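バイドゥー荘の電波

わたしの部屋のWi-Fiは、いつも夜の九時になると死ぬ。
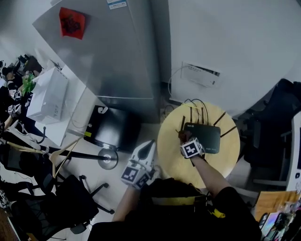
丸テーブルと黒いルーター。アンテナは五本。

死ぬというのは大げさかもしれないけど、動画は止まるし、母とのビデオ通話では母の顔が口を開けたまま固まる。母は固まっている間もしゃべり続けているらしくて、つながり直すと話が三つくらい先に進んでいる。このあいだなんか、戻ってきた第一声が「だから返したのよ、鯛を」だった。鯛。誰に。聞き直したらもう一回最初から話してくれたけど、肝心なところでまた固まったので、鯛のことはいまだによくわからない。

うちのアパートはBaidooという名前で、表札にもローマ字でそう書いてある。大家さんはヤー・アッカー(Yaa Ackah)さんといって、一階に住んでいる。Baidooはお母さんの旧姓だそうだ。郵便屋さんも宅配の人もみんな「バイドゥー荘」と呼ぶので、わたしもそう呼んでいる。荘って感じの建物なのだ、ほんとに。階段は鳴るし、雨どいは歌うし、二階の廊下の電球は気分で点く。

で、その晩もきっちり九時に切れた。二〇二五年四月二十八日月曜日、連休の谷間で、わたしは翌日休みだったから、溜めていたドラマの最終回を見るつもりで、枝豆まで茹でてあった。犯人が振り向く、というところでぐるぐるが始まった。ぐるぐる、ぐるぐる。枝豆を半分食べてもまだぐるぐるしている。

頭にきて廊下に出たら、アッカーさんが階段の下に立っていた。手に懐中電灯とおたまを持って。

「あんたのとこも？」と言う。

「はい。アッカーさんもですか」

「うちはラジオ。九時になると別の局が入るのよ」

ラジオなんて、と思ったけど、アッカーさんは真顔だった。台所に通されて、棚の上の古いラジオを見せてもらった。前面に銀色の字でDrestudonと書いてある。聞いたことのないメーカーだ。アッカーさんが死んだご主人と中古屋で見つけて、値切って、3,000円で買ったという。

「鳴らすわよ」

つまみを回すと、ざあっという音の奥から、男の人の声がした。天気予報だった。

『イヴビー、晴れ。グラムラ、のち曇り。波の高さは693』

「693って、何がですか」

「知らないわよ。単位を言わないの、この人」

アッカーさんはおたまで鍋をかき回しながら、毎晩聞いてるけど一度も言わない、とちょっと腹を立てていた。鍋の中身は落花生のスープで、ものすごくいい匂いがした。わたしは枝豆しか食べていなかったので、お腹が鳴った。アッカーさんは黙ってお椀を二つ出した。

『つづいて、お便りのコーナーです。グラムラ港にお住まいの方から。うちの猫が帰りません。灰色で、右の耳が欠けています。見かけた方は、九時から九時半のあいだに、窓を開けておいてください』

わたしはスプーンを止めた。

「グラムラってどこですか」

「さあ。地図にはなかったわね。Ivbyもない。綴りはね、前に一度、放送で一文字ずつ言ったの。だから書いてあるわけ」

アッカーさんが冷蔵庫を指さした。磁石で留めたカレンダーの裏に、鉛筆でGramura、Ivbyと書いてあって、その下に数字がずらっと並んでいた。波の高さだ。200の日もあれば、400の日もある。693というのはその晩が初めてで、アッカーさんは立ち上がって、いちばん下にきゅっと書き足した。

「今夜は荒れるわね」

「アッカーさん、これ、いつから聞いてるんですか」

「夫が死んで、ちょっとしてから」

それ以上は言わなかったし、わたしも聞かなかった。スープは辛くて、おいしくて、二杯食べた。

九時半になると声はすうっと薄れて、いつもの歌謡番組に戻った。同時にポケットのスマホがぶるぶる震えた。母からだった。「なんで出ないの」「鯛の続き」「寝たの？」と三通。部屋に戻ってドラマの続きを見たけど、犯人は全然知らない人で(十話も見たのに！)、正直どうでもよくなっていた。それより猫が気になった。

次の晩、わたしは八時五十五分に窓を開けた。ばかみたいだと思いながら、網戸も開けた。蚊が入った。五月にもなっていないのに、もう蚊がいるのだ。隣の駐車場と、自動販売機と、その向こうのコインランドリーの灯りが見えた。九時になって、パソコンの画面でぐるぐるが始まった。

下の部屋から、床ごしに、もごもごと例の声が聞こえてくる。何を言っているかまではわからない。わたしは窓枠に肘をついて待った。

潮の匂いがした。

うちから海までは電車を二本乗り継がなきゃいけない。だから、たぶん気のせいだ。でも、とにかくした。洗濯物を取り込み忘れた日の夕方みたいな、ぬるい湿った風が顔に当たって、自動販売機の灯りが一度だけ揺れた。水の底にあるみたいに。

それから、どすっと音がして、ベッドの上に猫がいた。

灰色で、右の耳が欠けていた。わたしを見て、部屋を見て、枕の匂いを嗅ぎ、そこに座った。足がびしょびしょだった。わたしの枕が！

「ちょっと、あなた、グラムラの？」

猫は返事をしなかった。まあ、するわけがない。

わたしはタオルを持ってきて猫の足を拭き、猫を抱えて階段を下りた。意外と重かった。アッカーさんはドアを開けて待っていた。物音でわかったのだという。

「来たわね」

「来ちゃいました。どうしましょう」

「どうするって、知らせてあげないと」

どうやって、と聞く前に、アッカーさんはラジオの前に椅子を引いて座り、つまみの横の布張りのところに口を近づけた。

「もしもし。バイドゥー荘です。猫、いますよ。元気です。足が濡れてました」

ラジオの男の人は、ちょうど波の高さを読んでいるところだった。それがふっと途切れて、紙をめくるような音がした。

『ただいま、お便りが入りました』

わたしは猫を抱いたままアッカーさんを見た。アッカーさんは当たり前みたいな顔で、わたしに落花生の皮むきを手伝えと言った。

『猫は見つかったそうです。飼い主の方は、明日お迎えにあがるとのことです。お手数ですが、窓を広めに開けておいてください』

「広めに？」とわたしは言った。「広めにって、どのくらいですか。飼い主の方って、どのくらいの大きさの方なんですか」

アッカーさんはしばらく考えて、落花生を一つ口に入れた。

「網戸は外しといたほうがいいわね」

猫はその晩、わたしの枕で寝た。わたしは座布団で寝た。朝になって母に電話して、猫を預かったと言ったら、母は「じゃあ鯛を送るわ」と言った。やっぱり鯛の話はちゃんと最初から聞いておくべきだったのだ。昼には物置からドライバーを借りてきて、網戸を外しにかかった。ネジが一本、どうしても回らない。猫は窓枠の上で、駐車場のほうをじっと見ていた。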